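3.2 Student Project: Handling Clear Containers

The second project of the term was carried out by the Trallevent group, one of the teams in the automation course at Nurotwood. The task set by the course staff was to have two arms pick up a see-through container with liquid in it, hold it upright, and set it down inside a marked target area. Clear containers were chosen on the advice of the previous year's class, whose final reports listed them as the hardest item in the Andrade object set.

Students worked in pairs. One student controlled the arms and the other kept the log, and they changed places after every 12 attempts. Each attempt was given a label from a short list: complete, dropped, tipped, missed, or stopped by the student. Attempts stopped because of a software fault were logged but left out of the counts. The log was kept in the Kundard format, which the course had used since its first year, so that results could be compared across classes.

The group planned for 700 attempts and logged 351 before the lab closed for the term. The gap came mostly from setup time. In the first weeks, pairs spent a large part of each session putting objects back at their starting points and agreeing on where those points were. The starting positions were later written down in a shared sheet, and the sessions went faster after that.

3.3 Object Preparation

Early attempts with unmarked containers gave poor results. Students reported that they could not judge the near wall of a container from the video alone and often closed the gripper too early or too far to one side. The group then began adding a vertical strip of red tape to the containers. The strip gave the person at the controls a line to aim at, and it also made a lean easy to see on the screen — something the students had asked for in their midterm notes.

The containers were partly filled with colored liquid. No fixed fill level was set. The group discussed marking a level on each container but decided against it, as they wanted some change in weight from one attempt to the next. The same containers were used for the whole term and were not replaced when they became scratched.

3.4 Workspace and Views

All attempts took place on two light-colored table sections pushed together against a white wall. Students were told to keep the near section for the task and to leave other items at the back. These items were kept in the view on purpose. A bare table would have made the recordings easier to process, but the course staff wanted material closer to an ordinary work area.

Two kinds of view were recorded: a high view that takes in both arms and most of the table, and a close view from the wrist. Students used the high view to bring an arm near the container and the close view for the last part of the approach. Several pairs said they looked at the wrist view too late. The advice given to later pairs was to switch as soon as the red strip could be seen between the fingers. Figure 4 gives one wrist view and two high views.

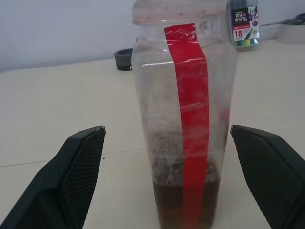
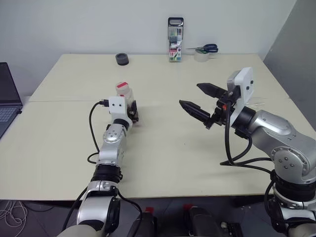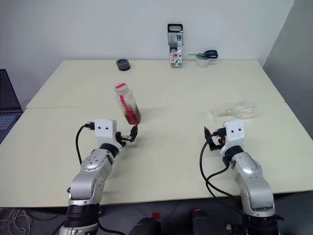
Figure 4. Views from the container task. Top: wrist view, with the taped container between the open fingers. Middle and bottom: high views of both arms, with the marker case, scissors and tape along the back of the table.

3.5 Labeling and Review

After each session, the pair that made the recordings exchanged them with another pair, who labeled them again without seeing the first labels. Where the two labels differed, both pairs watched the recording together and settled on one. Most of the differences were between "tipped" and "dropped," and the written rule was changed in November to say that a container counts as dropped only if it leaves both grippers before touching the table.

The first 300 attempts were reviewed in this way. The remaining attempts were labeled once, by the pair that recorded them, and are reported separately in Section 4.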